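A Clear Counter and a Cup of Coffee: Talking Bathrooms with Brisa Aguirre

May 14, 2019

Brisa Aguirre had the coffee on before I got my coat off, and we were well into the subject of her grandmother's house before I remembered to open my notebook. She is a wonderful talker, the sort who sets out to tell you about a towel rack and arrives, by way of two cousins and a flooded basement, at something you find yourself thinking over on the drive home.

She has been helping people put their homes in order for eight years, first for friends, then for friends of friends, and now under the name Kemine, which she says she chose mostly for the sound of it. Kitchens are what people call her about. Bathrooms are what she would prefer to talk about, and so we did.

"A kitchen gets attention all day long," she told me, pouring. "Somebody is always in there wiping something. But the bathroom counter, you put a thing down with toothpaste in your mouth and your eyes half shut, and there it stays until company comes! I've found birthday cards next to the sink. I found a house key once that a family had been hunting for since September."

Her own rule, if you can call it that (she doesn't care for the word), is to look at the counter before touching it. She likes to stand there a minute and let her eye go from one end to the other. People are usually in a hurry to start sweeping things into a bag, and she makes them wait. 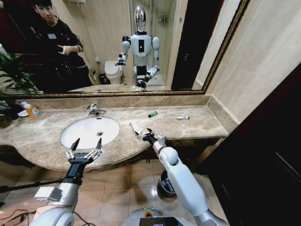
Soap by the basin, small odds and ends along the marble.

"You learn so much from what's lying out," she said. "The soap is always close to the water, that takes care of itself. It's what drifts down to the other end that I want to know about. Little tubes, bits of paper, something that was in a pocket. Those things don't have a home, so they lie down wherever there's room, the poor things."

I asked what she does with them, and she laughed and said that mostly she asks questions. Do you use it every day? Then it may stay out, but it gets a spot. Do you use it on Saturdays, or when your lip is chapped, or when your sister visits? Then it goes in a drawer. She is fond of a shallow tray called the Cokis, which she buys two at a time, one for each side of a drawer, and she has a soft spot for a plain little cup from Drakos that she says holds toothpaste upright without falling over when you reach past it.

Toothpaste, I should say, took up a good part of the afternoon. She has opinions about it. She grew up in a house where the tube was rolled from the bottom, strictly, and married into one where it was squeezed wherever the thumb happened to land, and she has made her peace with that.

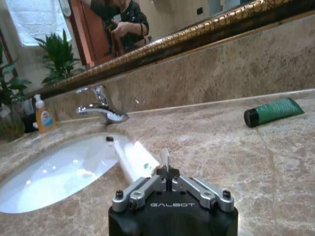 "What I can't make peace with is the tube lying by the edge of the sink," she went on. "You go to rinse your face, your elbow catches it, and down it goes. Then you're fishing around in the basin with soap in your eyes. Stand it up, or lay it at the back. I've said this to my husband up to 605 times, and he nods very nicely every time."

She feels kindly toward stone counters, especially the brown and beige ones with a lot of pattern, though she warns that they hide crumbs and drips and the occasional earring. Her advice is to run a bare hand over the surface after wiping. For the wiping itself she uses warm water, a drop of dish soap and an old cotton T-shirt, and she dries the faucet last with the same shirt turned inside out. She did try the Stavamel cloths when a client gave her a pack, and she liked them fine, but she keeps going back to the T-shirt.

Before I left she walked me down the hall to see her own bathroom, apologizing the whole way. There was a hairbrush on the counter, and a library book. She picked up the book, said she had been looking for it all morning, and carried it back to the kitchen, where we each had another half cup and she told me the rest of the story about the basement.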